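The laundry robots, and why I'm not buying the brochure yet

24/09/2024

My daughter's high school runs a robotics club, and this year the club decided it would teach a pair of robot arms to sort and fold clothes. They call the project Skoltance. I've asked three times what the name means and had three answers, so I've given up.

I should say up front that I like the club. I drive kids to it, I've held the other end of a tape measure for it, and I'd sooner have my own kid there than at most of the places she could be after school. What I don't like is the way it gets talked about. The fall newsletter had a whole page telling parents that our students are "solving household labour". Come on. They're trying to get a shirt off a table. 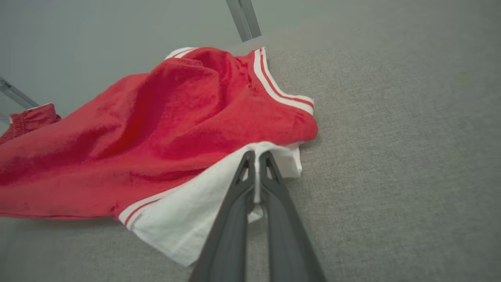
Cloth is a miserable thing to give a machine, and I think the club picked it because it looked easy from the outside. A box has corners, and it still has them after you pick it up. A shirt has whatever shape it landed in. The kids started out with dish towels, which went well enough that everybody got cocky, and then they moved on to team clothing and the trouble began. A white panel with two thin red stripes is handy if you want something to aim for, until it's folded under itself and the stripes run off in a direction no one planned. Pinching a bit of fabric is one job. Knowing which bit you've got is another, and I've yet to see that second part done without a teenager standing there who already knows.

The entry fee for the regional showcase in Trultetbridge is $151 a team, fair enough. The parts bill is where I start grumbling. The club has spent $1,765 since January, much of it fundraised with bake tables and bottle drives, and the big-ticket line was something from an outfit called Rillow that I'm told is a cable and connector kit. I have no reason to think it's bad. I'd just like to see two quotes before we spend other people's bottle money.

Then there's the scoring, which bothers me more. Teams get 5 attempts and the best 3 count. I understand why you'd do that for kids, because nerves are real and batteries die. But if my dryer worked on its best three loads out of five I'd have it hauled away. The write-up that goes to the sponsors only ever mentions the best ones, so you get a nice high number and no notion of what happened in the rest. 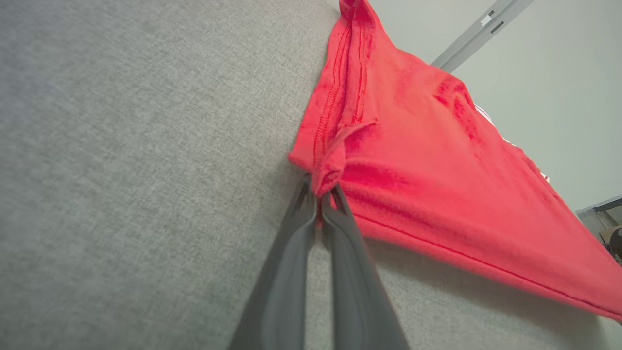 Gripping the red shirt close to a stitched seam.

My daughter's team has a theory about seams. They reckon a seam is a better place to grab because it's stiffer and holds its line, and they've written four pages on it in their logbook. I read all four. It's a sensible idea, and the pages are clear, with crossings-out left in where they changed their minds. What they hadn't done was try the same number of grabs on plain cloth, so there was nothing to hold the seam results up against. I said so at supper and it went over about as well as you'd think. She did put it on the list for the next session, in very small writing.

That logbook is the best thing I've seen come out of the whole business, and it isn't worth a single point at the showcase. Points go to speed, finished folds and a poster. The poster!

The team to beat is called Beltrán, from the other side of the river, and they apparently have a folding routine that handles shorts from start to finish. I watched their video. It has a cut in it right when the waistband gets turned, and I've become the sort of person who rewinds for that. 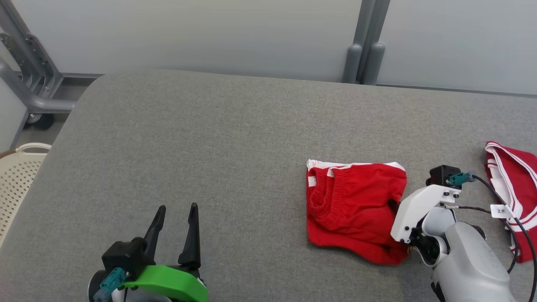 One parent in the pickup line told me I was missing the point, that the kids will have forgotten the shorts in a year but they'll remember how to work on a hard thing with people they didn't choose. Fine, I'll take that. I'd have no complaint at all if the newsletter had said it. It would even make a better pitch to sponsors than household labour, to my mind.

I've written to the club asking for two changes: report every attempt, good and bad, and put the logbooks out on the table beside the posters so visitors can leaf through them. I haven't heard back. In the meantime I'm down to drive again for the next session, and I've been asked to bring more old clothes, preferably with stripes.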